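Progress report to the Endon Fund: the Jacobs Papers and oral history project
Prepared by Ayanda Venter, project lead
Period covered: January through June

Where we are

The grant agreement asked for a biography of the late Ambassador Jacobs, a sorted and searchable archive of his papers, and a set of recorded interviews with people who worked with him. The archive is ahead of schedule. The interviews are on schedule. The biography has a very good first chapter and a title that the family dislikes.

We have now cataloged 176 folders. The ambassador kept everything, including the menus, and he filed by a system he explained to one secretary in his second posting and never wrote down. Folder labels so far include "Urgent," "Urgent (old)" and "Ask Zernon." We did ask Zernon. He ran the consular section for most of that decade and has no idea what it was about either, but he gave us four hours of tape on other subjects and we are grateful for it. 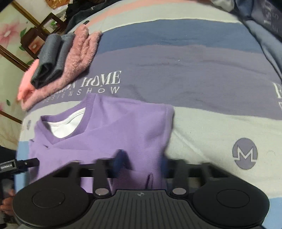 The early years took longer than planned. Three published profiles give three different hometowns for him, and he seems to have been happy with all of them. A school register and a church roll both put him in Oden until the age of eleven, so Oden is what the biography will say. His divinity degree is confirmed. His second degree, mentioned in nearly every speaker's introduction after he left the service, is proving shy. The university has been polite and is checking again.

Interviews

We have completed 41 interviews, with transcripts corrected and returned to the speakers for approval. Most came back with light edits. One retired trade attaché returned his with every answer rewritten and two of our questions improved. We have kept both versions, as the release form allows, and will mark which is which.

Two people on the original list declined. One has since called twice to ask what the others said about her. 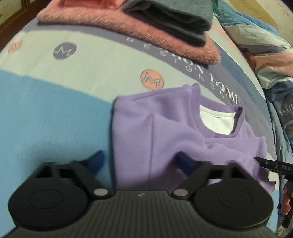

Money

Spending is on budget except for scanning, which is over by $500. The cause was a trunk of letters on airmail paper so thin that the feeder ate the first one. (It was a thank-you note, and we have the pieces.) Everything in the trunk is now being scanned flat, by hand. We propose to cover the difference from the travel line, where one long trip became a phone call.

Problems

The biography is the weak spot. The draft chapter on his housing work, before the diplomatic appointment, rests too heavily on his own account of it, in which he is never wrong and rarely interrupted. Tenants' newsletters from the same years tell it differently and with better jokes. I would like to hold that chapter until we have read the full run, and I am asking for your agreement to move its deadline back by six weeks.

Next period

Finish the remaining 20 interviews
Complete the airmail letters
Settle the second degree, one way or the other
Send the fund chapters two and three
Agree on a title with the family, whose current suggestion is his name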